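It's Wednesday night, the kettle is on, and I've finally got a bit of peace to write up how the robot club is getting along. I promised several of you an update back in April and then didn't do it, for which I'm sorry!

For anyone new, the club meets after school in the old library at Tollell, and this term we have ten regulars. We spent last year on little wheeled buggies (great fun, terrible for the skirting boards) and by the end of it the older ones were itching for something with a hand on it. A proper arm is well beyond what our biscuit money can stretch to, so we've gone over to working in simulation, where a crash costs you nothing but a sigh and a click on the reset button. The program we use is called Cimitz, and although it took me most of a half-term to get it going on the school machines, I've grown very fond of it.

The first job I set was simply to learn to see from the wrist. It sounds easy and it really isn't. Everything is at a funny slant, the walls lean, and you lose all sense of which way is up until you've had a good few goes at it.

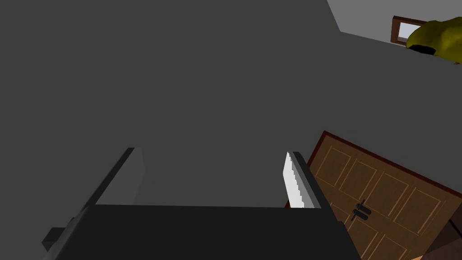

*The view from the wrist, with the gripper open and a door away to the right.*

I had them pair up, one driving and the other sitting with their back to the screen, asking questions until they could sketch the room on paper. Where's the door? Is the window higher than it, or just further off? There was a lot of shouting, and some of the sketches would make an architect weep, but by the end of the session every pair could turn the wrist 90 degrees and tell me beforehand what ought to come into view. I was so pleased I let them pack up early.

After that we moved on to reaching for things, and this is where the patience comes in. The temptation is to charge in and snap the fingers shut as soon as the thing you want is anywhere near them. I keep saying the same words over and over, to the point where they now chant them back at me: line up, stop, look, and only then close.

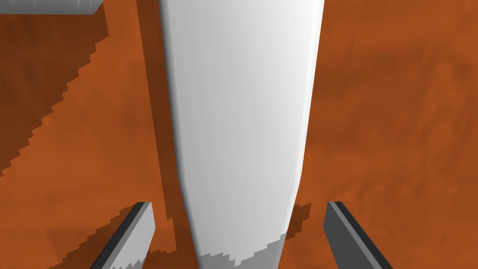 The stopping and looking is the part they skip, bless them, and I do understand it, having skipped it plenty of times myself. With something tall you can be nicely centred and still come in at a tilt, and from the wrist camera a tilt is awfully hard to judge. One of our pairs has taken to checking the shadows before they commit, which I hadn't thought of and have shamelessly pinched for my own notes. The edges of the shadows do come out a bit like a staircase on our elderly computers, so it's a rough guide at best, but a rough guide is a good deal better than guessing.

We have six weeks left before the Cindasetti Cup, and the task sheet asks for more than 6 different pick-ups in a single run, all of them without a reset. I won't pretend we're there yet! The driving is coming on well, but the code that's meant to take over from the driving is still in bits, and next week will be mostly laptops and squash and me trying to remember how loops work.

If anybody reading has a spare mouse or two, we'd give them a very good home. The left button has gone on three of ours, and it does make closing a gripper rather hard work.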